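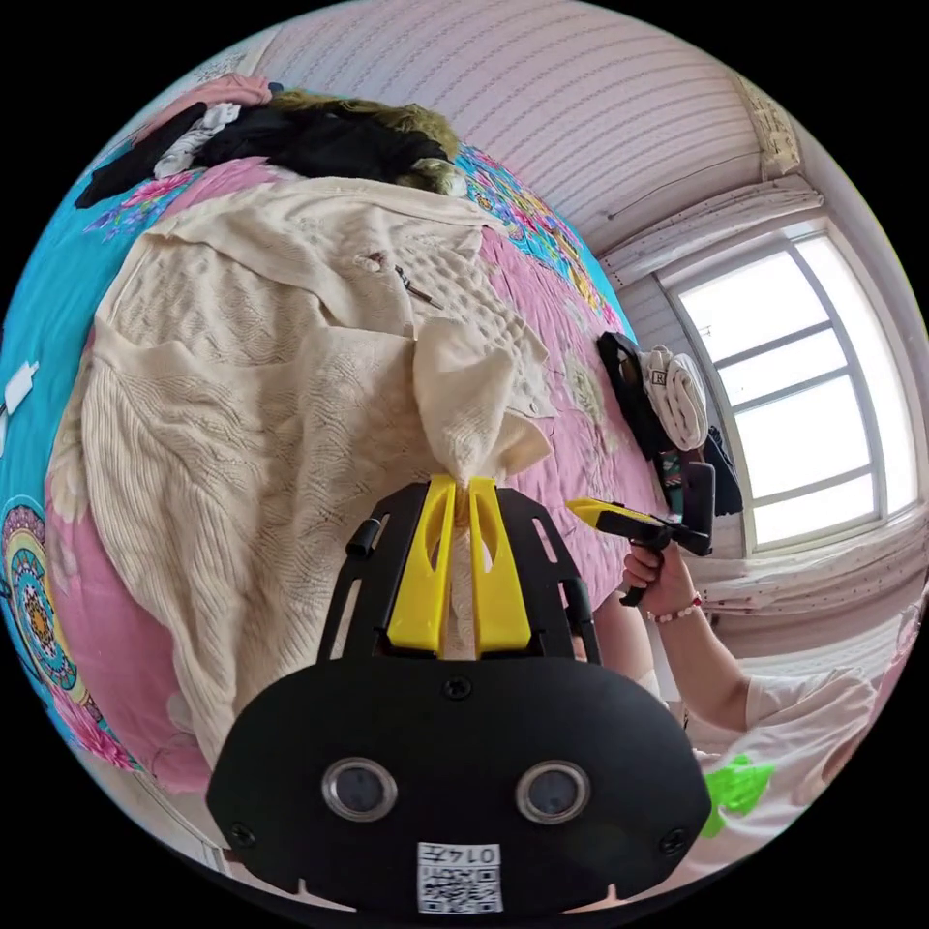 Grants & Reports > Progress Reports

Print this page | E-mail this page

Lasham Mending Room: Progress Report to the Gollberg Fund

Submitted Wednesday, February 5, 2020

Your guidelines ask grantees to begin with "a short statement of the problem." The problem, as we put it in our application, is that people in Lasham throw out good clothes because they don't know how to fix them and can't find anyone who will. Having been open since the fall, we would like to amend that. People in Lasham don't throw out good clothes. They put them in a bag in the hall closet for several years and then bring them to us, all at once, on a Saturday, in the rain.

We consider this progress. It is also the reason the back half of our space currently looks like the aftermath of a rummage sale, and why the line in our budget marked "shelving" has been spent twice over.

What we said we would do

The grant covers rent on the former shoe store on Huet Street, part-time wages, supplies, and a set of evening workshops in basic repair. We promised seven workshops before the end of the grant year. We also promised a drop-in counter, a small lending shelf of tools, and a printed care guide to be handed out free.

What we have done

The drop-in counter opened on schedule, if you overlook the first week, when the door would not. The landlord described the lock as "particular." It has been replaced.

Business at the counter has been steady from the start and, around the holidays, a little frightening. Hems and zippers make up most of it. We had guessed that hems would lead and that zippers would be rare, and we bought supplies to match, so for most of November we had a lifetime's worth of hem tape and no brass zippers in any length a human being would want. Jeans zippers now come in by the box from Cindano, a wholesaler that does not take returns, as we learned from the hem tape.

Workshops have gone well. Three have been held so far: buttons and snaps, darning, and a session called "Pants: A Fresh Start," which was a bad title and our best-attended evening. The darning class ran long. People who had never held a darning needle got attached to their work and would not be moved, and the last of them had to be let out through the alley after we had locked the front. Several came back the next week with more socks. One came back with the same sock, having worn a new hole beside the old one, and was pleased with how well the first repair had held up.

The evening on sewing machine basics was postponed, for reasons given below under "What went wrong," a heading we are grateful you provide.

Knitwear

This deserves its own section because it has eaten so much of our time. Our application had a single sentence on sweaters, in which we said we would "also look at knits." Knits have been looking back at us ever since.

The trouble with a knit is that it can be damaged in so many ways without looking damaged. A woven shirt with a tear has a tear. A sweater with one broken strand looks fine on the chair, looks fine on the hanger, and then opens up under the arm on the way to work. We now ask people to lay a sweater flat in good light before they bring it in and to run a hand slowly along the inside of the sleeves and the underarm seams. A bed works better than a table for this, as the whole thing can be spread out with both arms open. Pinch up a little of the fabric anywhere that feels thin and let it settle again. If daylight comes through, mark the place with a safety pin and leave it alone until you get to the counter. Please do not pull the loose end. Everyone pulls the loose end.

Textured stitches are harder again. Plain stockinette can be copied by a patient person with a blunt needle, and we can teach it in an evening. Cables, bobbles, and the rest have to be read before they can be copied, and there is always a moment when the mender stares at the wall. We have set aside a little of the supply money for pattern books and have stopped quoting a pickup date on this kind of work. "When it's done" turns out to be an acceptable answer if you say it nicely.

Storage is the other half of the matter. Most of the holes we see in wool were made at home, in the dark, by moths, over one summer. Our advice is dull and has not changed: wash it before you put it away, fold it, seal it up, and check on it now and then. Cedar blocks smell lovely. We would not trust one with a good cardigan.

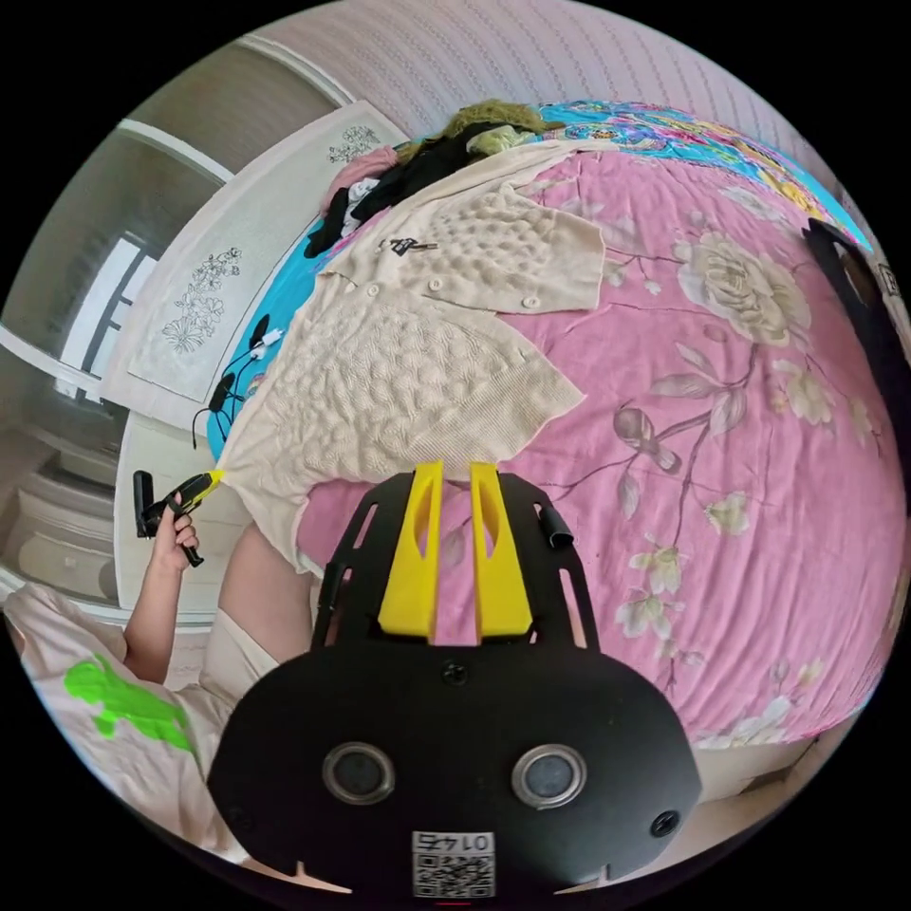
What went wrong

We own two sewing machines. For most of December we owned none that sewed. The older one stopped first, with a noise. The newer one was then asked to do the work of both and lasted until somebody fed it a canvas awning, which the sign on the wall now lists by name among the things we do not accept. Both have been repaired. The bill is attached, and we would ask you to read it sitting down.

The printed care guide is late. The draft was finished in good time and then read by everyone who works here, each of whom has strong feelings about fabric softener. The current version says nothing about fabric softener at all. It is at the printer.

The tool lending shelf has been a mixed success. Seam rippers go out and do not return. We expected this of thimbles, which roll, but a seam ripper has to be kept on purpose. We have moved them behind the counter and now ask for a small deposit, and the shelf has become mostly a place for magazines.

We also underestimated unclaimed items. People drop things off, receive the call that their coat is ready, express real joy, and are never seen again. The rack has started to lean. We would like to adopt a rule that anything left past a certain date goes to the winter clothing drive at the bus station, and we would welcome the Fund's view on how long is decent. Our own view depends on how recently we have walked into the rack.

Money

Spending is in line with the approved budget in every category except shelving, machine repair, and zippers. Wages are on target. Supplies would be on target without the hem tape, which we now think of as an endowment.

Heat cost less than planned. We would love to claim this as good management, but the winter was mild and the iron is on all day.

We are not asking for additional funds in this report. We are asking for permission to move money left over from the advertising line into repairs. We bought one ad in the fall, it ran with the wrong address, and the counter has been full anyway.

What comes next

The sewing machine evening will be rescheduled as soon as we trust both machines in front of an audience. The remaining workshops are set out in the attached calendar, with a session on patching knees and another on sweaters, which we are calling simply "Sweaters" after the experience with the pants.

The care guide will go out to the library, the laundromats, and both thrift stores. The first printing will be 200 copies. If the fabric softener question flares up again we will let you know.

We plan to keep Saturday hours through the spring and would like to try one late evening midweek for people who work days. Staffing that evening is the part we have not solved. Our next report is due in April, by which time the shelves should be up, the rack should be lighter, and the coats should have gone to people who will wear them. Anyone from the Fund is welcome to stop in before then. Bring mending if you have it. We can take up to three pieces per visit, and we do check the bag.

Attachments: budget to date; workshop calendar; machine repair bill; care guide (draft, no softener)

Print this page | E-mail this page

Contact us | © 2020 Lasham Mending Room | Back to top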